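Building a Hand-Held Gripper at Home: Project Report
Anum Jatoi, with Capucine Brunet
Supervisor: Josiane Fleury

1. Purpose of the project

Our project was to build a gripper which a person holds in the hand, with a camera fixed on it. The person picks up objects with this tool, and the recordings are used later to teach a small robot arm the same movements. Our school has one arm, the Rinden, and it is occupied nearly all the time by the older students. With a hand-held tool we could collect recordings without waiting for it.

The work was done in two places. The mechanical parts were made in the shared workshop at Mirbridge, where Jérémie Picard let us use the printer and the drill press in the evenings. The assembly and most of the tests were done in my room, in November, because the workshop closes early in this period and the heating is stopped.

2. Mechanical part

We began from an older gripper of the workshop, called the Collet. It had straight fingers and it was good for boxes and cups. For soft things it was bad. The straight finger touches the object on a thin line, and a bag turns around this line and falls.

We changed the fingers two times. The first version was too flexible at the base, and when I pressed hard the two tips did not meet. The second version has a wider plate and turns on a metal pin, which we bought already cut. I must say that the pins cost us more time than the drawing. The holes came out of the printer too small, and when we enlarged them by hand they became a little oval. Mireille Leblanc, who had the same problem with her own project, told us to print the holes small and then drill them on the press, with the finger held in a block of wood. After this the movement was smooth.

The pads at the tips are separate pieces. We wanted to change them without opening the whole finger, so they are held only by a small slot and a drop of glue. The glue is maybe not a good decision. It must be cut with a knife each time.

3. Test objects

For the first tests in the workshop we used wooden cubes and empty cans. The results were very good, and Mrs. Fleury said that they were too good. She asked us to continue with objects of ordinary life, mixed together and lying on something soft.

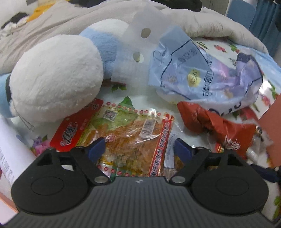
The approach of the fingers to a soft package was the most difficult part to learn for the person who holds the tool. The hand wants to go down fast and close fast, as it does without a tool. We had to practice a slower movement, where the tips come down on the two sides and stop before closing. With the orange snack packet on the bedsheet, the left pad is already against its edge, while the right one is beside the little white sachet, and the sachet is also partly under the packet. In such a position the operator must decide whether to move the tool a bit or to take both things together. We wrote a rule for this: only one object for each grasp, and if a second object is between the pads, the tool is lifted and placed again.

The surface also has an effect. On a table the tips stop at the table. On a bed they can push into the cloth, and then the fingers may close on a fold of it — this gave us several bad recordings in the beginning. Thin and crumpled wrappers were hard too, as they change their shape when they are touched.

4. Recordings

We kept 26 recordings for the final set. Each one contains the approach, the closing, the lift and the release. Capucine checked them on her computer with Hivov, the viewing program which the school uses, and she removed those where the object left the view of the camera before the closing. One session takes roughly 7 minutes with the preparation. The hand becomes tired quickly, the tool being heavy at the front, and we exchanged the roles after each session.

5. Problems which remain

The camera support still moves a little when the trigger is pressed hard. We put a piece of rubber under it, but the rubber goes out of its place. A new support is drawn and not yet printed.

The spring of the trigger is too strong for Capucine, who has smaller hands than me. A weaker spring opens the fingers too slowly. We did not find the correct one in the box of the workshop, and I have asked Jérémie to add two sizes to the next order.

The transfer to the Rinden arm is planned for the next term, when we have our turn with it. The drawings of the fingers and the list of parts are in the shared folder of the class.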